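Ticket 279: Reviews showing under the wrong book, star ratings missing
Site: Ilto Book Reviews
Opened by: Rangi Fairweather
Priority: normal
Status: closed 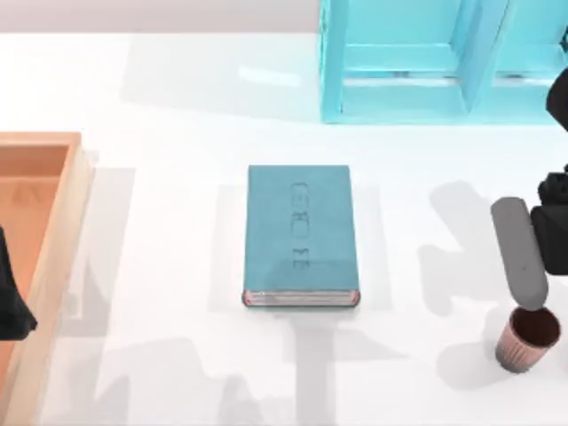 Reported Sunday, 9.40 am

The review of Nurkholm (the De Luca crime novel) is showing on the page for Kurker, which is the second book in the same series. The Kurker review has vanished from its own page but still turns up in search. A reader left a comment to say the ending of the second book had been given away in the first paragraph, so I have put a spoiler warning at the top for the time being.

Star ratings are also missing from both pages. Other crime titles look fine. I haven't checked historical or short stories.

Steps to repeat it:
Go to the crime list.
Click on Kurker.
The heading and the blurb are correct. The review underneath is the one for Nurkholm.

What I have tried: cleared the browser cache, logged out and in again, looked at it on my phone. Same result each time.

Support, 10.15 am

Thanks. I can see it here as well. Did you change anything on either page before it started? Please also send the short name of each page, as it appears at the end of the web address.

Rangi Fairweather, 10.50 am

I edited Kurker on Friday night to add the name of the translator. I copied the layout over from the Nurkholm page so that the two would match. Short names are deluca-2 for Kurker and deluca-1 for Nurkholm.

Support, 11.20 am

That will be it. When you copy a layout the review block comes with it, and the block keeps the record number of the page it came from. Kurker is now asking for the Nurkholm review. Your own text hasn't been deleted. It is in the database with no page attached to it, and search can still find it there.

To fix it:
Open Kurker in the editor.
Click on the review block and choose Settings.
Under Record, remove the number that is there and pick Kurker from the list.
Save, then publish. Saving on its own leaves the public page as it was.

Leave Nurkholm alone for now, please.

Rangi Fairweather, 11.45 am

Done. The right review is back on Kurker. Stars are still missing on both. I also notice the comments under Kurker are the Nurkholm ones, 25 of them.

Support, 12.30 pm

Comments follow the comment block, which has its own record setting. Same steps as before, but on the block below the review.

The stars are a separate fault. Both books have the rating typed as "3 / 5" with spaces, and the field only takes a number. It used to ignore anything after the first figure. The last update made it stricter, so any page saved after that loses its stars. Nurkholm will have been saved again when you copied from it. Enter 3 by itself and publish.

Rangi Fairweather, 1.05 pm

Comments are correct now. Stars are back on Nurkholm. On Kurker I had meant to give it 2, so I have changed that at the same time, and it shows 2.

Will the older reviews lose their stars if I edit them? I have always typed it with the slash.

Support, 1.25 pm

Yes, until the rating is retyped. I can run a change across the whole site to strip out the slash and the second figure. It doesn't touch the review text. Shall I go ahead?

Rangi Fairweather, 1.30 pm

Yes please. I have taken the spoiler warning off Kurker and replied to the reader.

Support, 2.10 pm

Change run on 279 reviews, same as the ticket number by chance. No errors. I have added a line to the help page on copying layouts, telling people to check the record on both blocks before publishing. Closing this. Reply here if anything shows up wrong and the ticket will reopen.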